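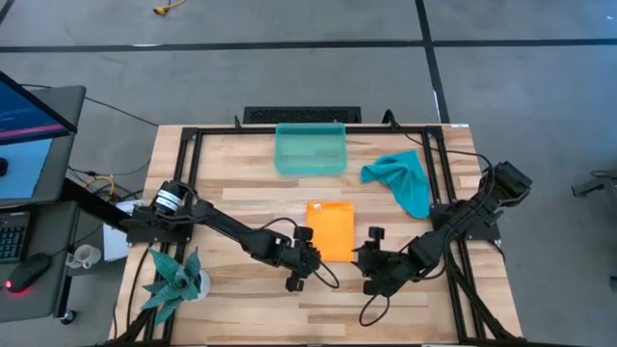
3.2 Collecting the demonstrations

Figure 2. The two-arm table during the cloth task, with the orange cloth folded between the grippers and the teal bin behind it.

We drove both arms by remote control, and I'll admit I was pretty bad at it for the first week! Saranya Mathew and I split the work and recorded 1,275 demonstrations (we kept 1,000 of them for training). Each one covers a single cloth, picked up, folded and put in the bin. Folding with two grippers is a lot harder than it looks – you keep wanting to use a thumb – so we let every new operator do 16 practice folds before we saved anything. Runs with more than 5 regrasps were thrown out.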